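Cleaning and Storing Play Food in Shared Toy Collections

This guidance applies to play food lent through the Cledham and Skolley toy library branches. It should be followed by staff and by member families returning a set. The Cledham branch holds 336 play food pieces at present, and the same procedure is used at both sites.

Before you begin

Clear a table near a window and wipe it down. You will need a bowl of lukewarm water, mild dish soap, a soft brush, two clean tea towels and a rigid clear container large enough for the whole set. Have the contents card at hand. Set 1219 (fruit and vegetables) should be checked against its own card, as its contents differ from those of the older Grellard sets.

Washing

1. Sort the pieces by surface. Smooth, glossy pieces may be washed in the bowl. Pieces with a matte or textured finish should be wiped with a damp cloth and must not be soaked.

2. Wash smooth pieces one at a time. Use the brush in the grooves between lobes and around the base of any stem.

3. Clean leaves and leafy caps by hand, holding the piece at the point where the leaves join the body. Do not pull on the leaves. Thin parts, such as the tail of a radish, should be stroked from the body outward.

4. Rinse in clean water and shake gently. Pieces with a seam or hole should be squeezed to expel any water inside.

5. Leave everything on a towel for at least 9 hours. Do not use a hair dryer or place pieces on a heater, as the colour may dull and the plastic may warp.

Checking and packing

Once dry, set the pieces out in a line on the bare table, largest first, and keep the container directly behind them. Large and small versions of the same vegetable are listed separately on the card.

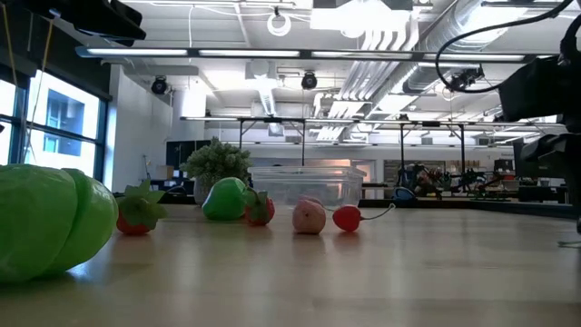

Inspect each piece for cracks, sharp edges and loose foliage before it is packed. A damaged piece is to be placed in an envelope marked with the set number and handed to the desk. Heavier pieces go in first, and leafy items are laid on top so that they are not flattened. Close the lid only if no moisture can be felt inside.

Containers should be filled to no more than 400 grams for children's shelves. Questions may be directed to Eckhard Voß, Collections, Cledham branch.

Related items
Caring for Wooden Puzzles and Blocks
Fabric Toys: Laundering and Labelling
Returning an Urquijo Kitchen Set
Replacement Contents Cards
Skolley Branch: May Stocktake Arrangements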